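Give the lunch counter its vegetables back

By Sofia Correia

I have eaten lunch at the Clultau on the corner of my street more times than I would like my bank to know, and last week I went in and found the ham had gone. So had the chicken, the tuna and the little egg pots. The whole counter was plants, from the soup to the sandwiches, and there was a queue to the door!

I'm not a vegan. I say so early because people who write about this sort of thing are usually assumed to be one, and I had a bacon roll on Saturday morning that I'd happily have again. But I came out of that shop with a tub of roast squash, butter beans and pickled red onion, and I ate it on a wall in the sun and thought, why can't every lunch chain in the country do this one counter at a time?

The usual answer is that customers won't stand for it. Rodrigo Prata, who runs the kitchen there, expected complaints and got 11 of them in the first fortnight. Most were about the tuna. He sold 1503 hot lunches over the same stretch, which he tells me is more than the shop managed in any fortnight this summer, and he has stopped apologising to people at the till.

What I love about his menu is that hardly anything on it is pretending. There's a place for pretend meat, and I've had a Grarari sausage in a bun that I would have sworn came off a pig. But at lunchtime, at a desk, I want food that tastes of what it is. Give me a leek that's been left in the oven until it slumps. Give me chickpeas with enough lemon, and potatoes with mustard and dill, and a bread roll with some chew to it. Cooks have been making wonderful things out of vegetables for as long as there have been cooks, and somehow the high street decided that the meat-free option was a damp wrap with hummus in it.
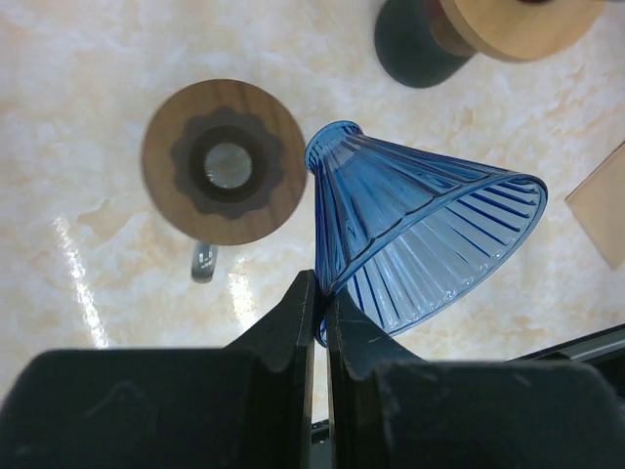

The price of a carrot

Now for the part where I get a bit cross, though I'll try to stay cheerful. Beans are cheap. Carrots are cheap, cabbage is very cheap, and yet the plant-based box in most chains costs the same as the salmon one or a bit more. I paid 63p extra in one place (I won't name it, they know who they are) for oat milk in a coffee I had only bought to go with a falafel salad that was already the dearest thing in the fridge. If the idea is to tempt people like me, who'll eat anything, then the till is where it goes wrong.

Clultau has knocked its vegetable boxes down a little and kept them there. Good. I hope the bigger names are watching, and I hope they notice that the people in the queue were builders and nurses and a whole gaggle of sixth formers, as well as the ones with yoga mats.

I'd also like to see some courage with the pudding. Fruit salad is fine but it's no reward for anything. Rodrigo does a sticky date slice with Golik spread in it, and I've watched grown adults go back for a second without the faintest idea that there's no butter. He doesn't put a sign on it. I think he's right, too. A label that says "vegan" in big green letters tells half the room that the thing isn't meant for them, and a label that says "sticky date slice" tells everybody it's time to eat. Put the details underneath in sensible print, with the allergens nice and clear, and let the slice do its own talking.

Some of my friends say a shop with no meat is bossy. I've turned this over quite a bit and I can't agree. The bakery next door doesn't sell curry and I've never felt told off by it. A lunch place is allowed to be good at one thing. If you fancy a ham sandwich there are 10 places within a short walk that will make you one, and I shall probably see you in there on a rainy day.
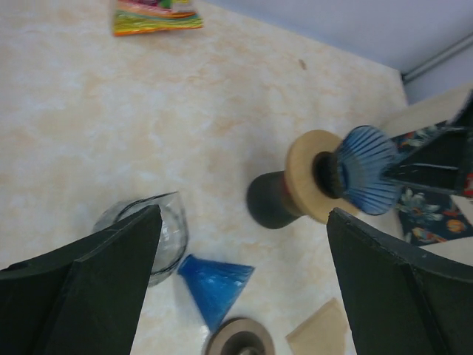 Sampaio, September

I wrote most of this before going away, and I'm finishing it at a café table by the harbour in Sampaio, where lunch was a bowl of greens and white beans with garlic and a great slosh of olive oil. The menu called it soup of the day. The man next to me had the same, with a glass of beer, and wiped his bowl out with bread until it shone. I very nearly applauded.

It was ordinary food and it cost very little, and I'd have it again tomorrow. So, to anyone who runs a chain of lunch shops and is wondering whether to try a month of this: please do try it! Pick one branch, hire someone who likes cooking cabbage, charge a fair price, and keep the date slice. I'll be the one at the front asking if there's any more of the squash.

13/09/2020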